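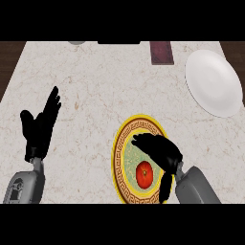 Vol. 11, p. 92

Figure 4. A pale marble countertop (computer render).

4. Getting to the branches, and what happened when people did

I should say at the start of this section that I'm a library user first and a researcher a fair way second, and it probably shows. The passport scheme was meant to get people out of the central library at Dakton and into the three smaller branches, Silta, Quan and Brotden, and the question I wanted to answer was a simple one. Did people go because they wanted to see the branch, or because they wanted the stamp?

We printed 900 passports. They were little folded cards with a space for each branch, and they went out from the front desk at Dakton, tucked into reserved books or handed over with a receipt. By the end of July, 240 had come back with at least one stamp in them. I had privately hoped for more (I'd been boring everyone at home with my guesses for weeks), but for a scheme with no budget for posters it seemed respectable to me. Of those, 92 had all three stamps. Those are the people I went after for interviews, and 11 of them said yes.

Please don't read too much into a group that small. They had already finished the whole round, so they were bound to be the keen ones! What they can tell us is how a visit went once it was under way, and I was surprised by how much of that had to do with the bus.

Silta is easy. The bus stops outside and runs until the evening, and nearly everyone I spoke to did Silta first, often on the way home from something else. Quan takes a change at the market, and the second bus doesn't wait for the first. Two people told me they had stood at that stop reading the book they were supposed to be returning. Brotden is a different matter altogether. It sits up behind the primary school, the sign faces the wrong way if you're walking from the main road, and the opening hours printed in the passport were out of date before the passports reached the desk. That last one was my fault. I copied them from an old bookmark.

So when I looked at the stamps again with all this in mind, the pattern made more sense. A lot of cards had Silta only. Fewer had Silta and Quan, and if somebody had Brotden they generally had everything. I'd started out thinking of Brotden as the unpopular branch, and I now think of it as the one people visit last, when they have a reason to finish. Whether they'd go back a second time is something the passports can't say, as we only stamped each branch once.

The interviews were more cheerful than the map would suggest. People liked Brotden. They liked the window seat, they liked that the large print was by the door and not upstairs, and one woman had found a whole shelf of railway histories that she'd been requesting from Dakton one at a time. She has stopped requesting them and goes up there with a flask. Another had taken her grandson for the stamp and stayed for the rest of the afternoon, which she said she hadn't managed in a library since her own children were small. I did ask each person straight out about the stamp, and the answers were nicely muddled. Most said the stamp got them on the bus and something else got them to sit down.

Counters came up more often than I'd planned for. I had one question about staff welcome and people kept answering it by talking about the desk: how high it was, whether you could see over it, whether there was room to put a bag down while you hunted for your card. Quan's is high and a bit forbidding. Silta's is low and always covered in leaflets. Someone asked whether a stone top might be easier to keep clean than the present one at Quan, and plain marble of the sort in Figure 4 would be one choice, though I haven't looked into the cost and it falls well outside what this paper set out to do. I mention it mostly so that whoever does the next survey thinks to ask about desks on purpose.

There was also a small disagreement about the order of the pages. The passport put Silta first, then Quan, then Brotden, and several people treated that as a set of instructions. One man had got to Brotden early on, by chance, and kept his card in his pocket as he thought he wasn't allowed to use that page yet! He had to make the trip again. If we print more, I'd like the spaces arranged so that there's no obvious beginning, and I'd like a line on the front saying that any branch will do.

I tried to compare borrowing at the three branches before and during the scheme, and I'm not going to lean on it. Silta was closed for part of the earlier period for work on the heating, and Quan changed how it counts renewals halfway through. The loans at Brotden did go up. They go up most summers, so I've put the monthly totals in the appendix and left it there.

What I'd try next is fairly modest. I'd check the opening hours by ringing each branch, I'd print the bus numbers on the back of the card, and I'd leave a second space for each branch so that we can see who returns. The staff at Quan have also asked for a bigger ink pad, theirs having dried out twice, and I've promised to pass that on.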